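Phone battery drops fast after the December update, should I reset or wait?

Posted in Phones and tablets, Battery and charging
571 views, 3 replies

Asked by Nilidis_user

Hello to all. I have a Jalard phone, the middle model with the bigger battery, and I use it for two years without a serious problem. Last week I finally installed the December update, because I had ignored the notice for very long. After this the battery goes down much faster than before. In the morning I take it from the charger at full, and at lunch it is already at 45 percent. Before the update I had this level only in the evening.

I did not install new apps. I use mostly messages, maps, the Asadi mail app and a little music. In the evening I look at my photos and sometimes send them to my sister.

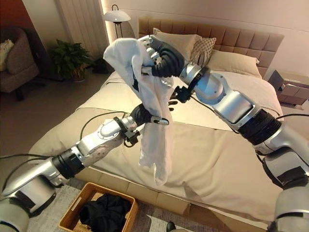
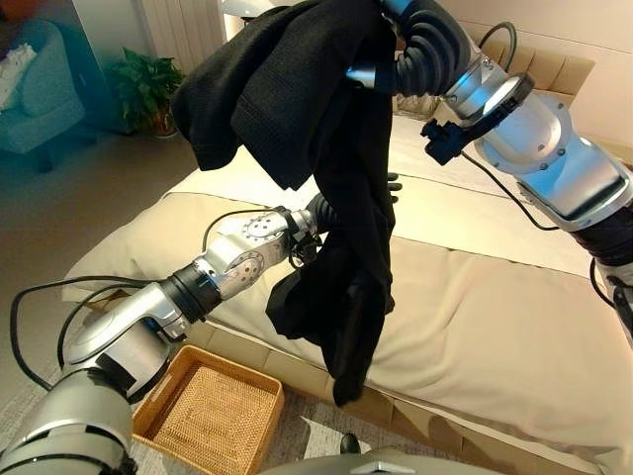
Is a full factory reset necessary after a big system update?

In most cases a reset is not needed, and it is better to give the phone a few days first. This is what the support page says, but I have given it six days now and I see no change. The battery screen shows "System" at the top of the list, which does not help me very much. The phone also becomes a little warm in the pocket when I do not use it.

What I have tried so far:
restart the phone, several times
lower the screen brightness
turn off Bluetooth when I am outside

I would like to avoid the reset, as I have many chats which are not in the backup. Is there something else I can try before? And if I must reset, what do I save first?

Posted by Drirnivus

I had almost the same situation with the same update, so I will write what I did, in the order I did it.

First, open Settings, then Battery, then Usage by app, and change the view from "Last 24 hours" to "Since full charge". In the second view the "System" line can be opened and you see the smaller parts inside. In my phone the largest part was the media indexing. After an update the phone reads all pictures and videos again, and if it stops on a damaged file it begins again from the start. It can do this day and night, and this explains also the warm phone.

To stop it, go to Apps, show system apps, find Media Storage and choose Clear data. Your photos stay where they are, only the index is deleted. Restart the phone and leave it on the charger for the night. The gallery will look empty in the first minutes — do not be afraid, it fills again slowly.

If this does not help, look at the Asadi mail app. The update put my sync setting back to "Always", and I had it on every 30 minutes before. Check each account separately, the setting is not common for all of them.

About the reset: I did not need it. If you come to this point, export the chats from inside the chat app itself and copy the file to a computer. The normal phone backup does not include them on this model. Also write down the codes for your two-step login before you start. I forgot this and lost an evening.

Posted by jalard_fan_old

just buy a new battery, after 2 years they are all tired. mine was replaced in the shop in under one hour and it is like new

Posted by Nilidis_user

Thank you both. I opened the second view and it was really the media part, very far above all the others. I cleared the data yesterday evening and left the phone on the charger as you described. Today at lunch I had over 70 percent, with normal use. The mail app was also on "Always" for one of my accounts, so I changed this too and I cannot say which of the changes helped more.

I will think about the new battery for later, but the battery health page still says "Good", so I do not want to pay for it now. The chats I exported anyway — the file is bigger than I expected, and it took a long time to copy with the cable.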